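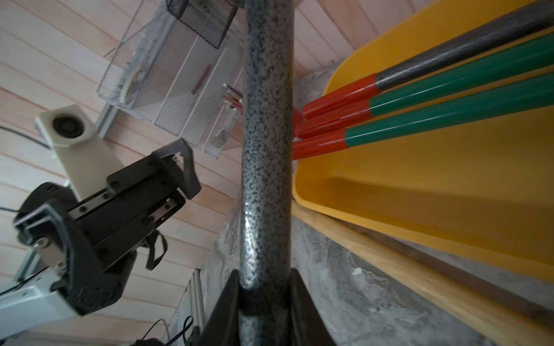 February 6, 2023
Ilex cell, bimanual bench

Rewrote the grasp-width filter and it's a big step up! The old version took the raw finger gap, low-passed it, and called the grasp closed once it stopped moving. Fine on boxes. On anything round the fingers creep for a while after contact, so the planner sat there waiting and then fired the lift late.

New version watches motor current and gap together. Current rises, gap rate drops, both hold for 30 ms, then we say "held" and the planner goes. I replayed 559 logged grasps through it overnight and got 46 disagreements with the old labels. Went through them with Rekha this morning and nearly all were the old labels being wrong, which made my day.

The wrist view is still the harder half. Hammered paint is rough on the segmenter — the speckle breaks the pole into little islands and the bright highlight down one side gets its own mask. Senthil suggested fitting two parallel edges first and filling between them. Tried it in a scratch branch and the mask comes out so clean. The glossy green handles in the yellow bin should get the same treatment, but their red caps need a separate class or the fit runs past the end.

Planner: the second arm's keep-out volume was still the one from the Olline config, with no allowance for the strap under the gripper head. Padded it for now. Muthu wants a proper swept model and I agree, just not this week.

Also found why replay and live differed by 2 frames. The camera stamps were taken on arrival, the joint stamps at the source. Both are at the source now.

To do
- merge the filter once Malathi has read the timing code
- edge fit behind a flag, off by default
- mesh organizer in the collision map: solid box or real shape? Ask Indira
- rerun the replay set with the new stamps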